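# Condiment and sachet storage: slotted rack vs. open bin (small cafe, 2 service points)

**slotcount** wrote:

Follow-up to my question in the dry goods section. We run two service points off one back counter and go through a lot of single-serve packets: sugar, mustard, instant coffee, powdered creamer. They currently live in open bins. I am looking at slotted racks for the counter and want opinions before I order for both points.
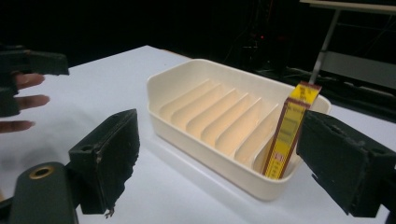
*Cream plastic rack with slanted dividers, two yellow packets in the right-hand slot.*

Stock figures for context. Over the month of March we issued 1262 sachets from the back counter. 494 of those were sugar. We wrote off 124 as crushed, split or past date. The write-offs are what I want to bring down. Sugar is cheap, but the coffee sticks are not.

Questions:

1. Does a leaning divider hold a half-full slot upright, or do the packets slide down once you get to the last few?
2. Does anyone load from one side and pull from the other to keep date order?
3. Cleaning. How bad are the gaps?

---

**gedis_user** wrote:

We have used the Gedis slotted trays for a couple of years. Different mold, same principle. Answers in order:

1. Slant helps. With vertical dividers a thin packet buckles in the middle when the slot is nearly empty. With a lean it rests on the divider behind it. Very short packets are still a problem because they drop below the rim and people dig for them.
2. Yes, but only across slots. Fill the left slot with the newest carton, move everything one slot over when the end slot is empty. Within a slot there is no date order worth the name.
3. Dishwasher, top rack, upside down. Powder cakes at the foot of the dividers if you only wipe.

---

**bulkbin** wrote:

I would question the premise. 124 out of 1262 is just under 10 percent, and that is too high to be a container problem. Open bins do not crush sachets unless they are overfilled. What is your bin depth, and how many cartons do you tip in at once?

Split the write-offs by cause first. If most are past date, a rack does very little for you. If most are crushed, use a shallower bin and stop there.

---

**slotcount** wrote:

> What is your bin depth, and how many cartons do you tip in at once?

Deep enough to take two full cartons, and that is how they get filled. I don't have the write-offs split by cause. The log has one column. I can add one.

---

**bulkbin** wrote:

Then add the column and run it for a month before spending anything. Filling on top of old stock is last in, first out. The bottom layer never moves, gets old, and carries the weight of everything above it. One carton at a time and empty the bin before refilling. Cost is zero.

---

**odia_north** wrote:

Agree with bulkbin on the log, disagree on the conclusion. "Empty before refilling" works on paper. At a busy counter the person refilling tips the new carton in and walks off. A slot limits how much stock can be out at one time, so the fill rule enforces itself.

We moved from Odia bins to racks for coffee sticks only. Sugar stayed in bins. Turnover on sugar is high enough that it does not get old.

One dimension to check: inside slot width against packet thickness at the seal end. The thickness printed on a carton is usually for the flat part. Our first order was too narrow, and the crimped ends caught on the dividers when pulled.

---

**gedis_user** wrote:

Seconding the slot width. Also check height. Tall sticks stand well above a low wall, which makes them easy to grab, but if the rack gets bumped the outer ones go over.

---

**bulkbin** wrote:

> A slot limits how much stock can be out at one time

So does a small bin. De Haan and Tekeck both list small ones that stack. You also get more packets per inch of counter, because dividers take up room. On a short counter that matters more than neatness.

---

**odia_north** wrote:

Stacked bins mean the bottom one is blocked until you lift the top one off. Fine in a storeroom. At a service point I would not do it.

Capacity is a fair objection. Racks lose on density. Restocking is more frequent, and if the refill cartons are far from the counter, that is real labor.

---

**slotcount** wrote:

Refill cartons are on the shelf under the same counter, so restocking distance is short.

Plan for now:

- Sugar stays in bins, one carton per fill.
- Coffee sticks go into slotted racks at one service point only. The other point stays on bins as a comparison.
- Write-off log gets three causes: crushed, split, date.

I will measure the coffee sticks at the crimp before ordering. Creamer is undecided.

---

**bulkbin** wrote:

Reasonable. Log the issue count per point as well as the write-offs. If one point is busier, its stock turns faster and the raw numbers will favor it whatever the container is.

---

**slotcount** wrote:

Good point. The two points are not equal, the front one does more. I will put the racks at the slower one and report both as a percentage of issues.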